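Monday Walk-Round: Worktables and Back Bench, with my comments

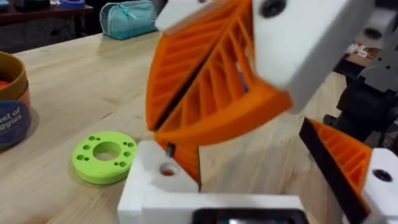 I do this one first thing on Mondays, before the coffee has properly landed, so forgive the rambling. Same list as July, with a couple of lines moved around because I kept walking back and forth across the room like a lost dog. Room 403, Mollport building. Checked by me, Normunds Kļaviņa, start time 8:10 a.m.

How I mark things: OK means OK. WATCH means I'll look again next week. FIX means it gets done before anybody sits down to work there.

TABLETOPS

1. Surface free of splinters, lifted edges and sticky patches – OK
I run the back of my hand along the edges, which finds more than my eyes do. One rough spot near the window end, so I sanded it with a scrap of 220 and wiped it down. Felt fine afterward.

2. Table stands steady when leaned on – WATCH
The long one rocks if you lean on the far left corner. I turned the foot half a turn and it got better, then I turned it another half and it got worse, so it's back where it was at half. If you're filing or pressing anything into place, please use the other end for now.

3. Small printed parts gathered up at the end of the day – WATCH
I know, I say this every week! Discs and washers are the worst, they look harmless lying flat and then somebody sets a hot mug or a laptop on top of one and the whole thing slides. The bright colors help a lot. Keep printing the little stuff in lime green or orange, please, and go easy on the white, I can never find the white ones on the floor.

4. No loose screws, pins or blades left on the wood – FIX, done
Found 11 screws under the ledge. Eleven! All the same short black kind from the Takari box, and all back in the Takari box now.

PRINTED PARTS IN USE

5. No cracks at screw holes – OK
This is where the plastic gives up first, so I get down with the flashlight and look all the way around each hole. A pale line running out from the edge is your warning. If you see one, take the part off and write the date on it with a marker before it goes in the reject tub.

6. Thin ribs and lattice sections whole, no snapped or whitened ribs – OK
Flex them gently with a fingertip. Gently! They're meant to bend and they're not meant to be tested by a bored person with strong thumbs. Anything with a broken rib gets swapped, even if it still seems to do its job.

7. Pins and rods seated, not backing out – OK
Push with a thumb, don't hammer. I've put the small mallet in the drawer because I think it was giving people ideas.

8. Stringing and sharp bits trimmed off – WATCH
A few parts from the last batch have scratchy corners. Nothing that would cut you, but I snagged a sleeve. Two minutes with a file before it leaves the print shelf, that's all I'm asking.

MOVING EQUIPMENT

9. Power off before anyone reaches in to clean or tighten – OK
Switch off, wait for it to stop, then hands. I'd rather have this one boring forever.

10. Cables clear of joints and table edges – FIX, done
One was looped over the corner where a chair back could catch it. Retied with the soft straps. No zip ties there, they need to come off easily.

11. Clear space of 70 cm behind the bench – FIX, not done yet
Measured it with the tape and we're short by a box. The box is the Kettani delivery, still taped shut. I'll move it after lunch if it hasn't walked off on its own by then.

PRINT SHELF AND STORAGE

12. Printer vents clear, no rags or paper on top – OK
Much better than last month, thank you, whoever moved the paper towels.

13. Spools off the floor – OK
There are a lot of them, so the bottom rack is getting heavy. Please don't stack anything else there until the Tomorville shelving comes.

14. Reject tub under the line – WATCH
Close to the top. I'll empty it Thursday if I get a minute, or earlier if it starts shedding bits on the floor again.

15. Labels and paperwork kept back from the work area – WATCH
Small labels curl up and stick to everything. Put them in the tray, sticky side down on the backing sheet, and they'll still be good next week.

OTHER COMMENTS

Safety glasses: two pairs are too scratched to see through and I've thrown them out. New ones are on the list. The first aid box is full apart from the blue finger bandages, so I've ordered more of those too.

The floor mat by the bench needs a new strip of tape along the front edge. I have the tape, just not the right width.

Finished at 9:25. Open items are 11 and the mat.

N.K.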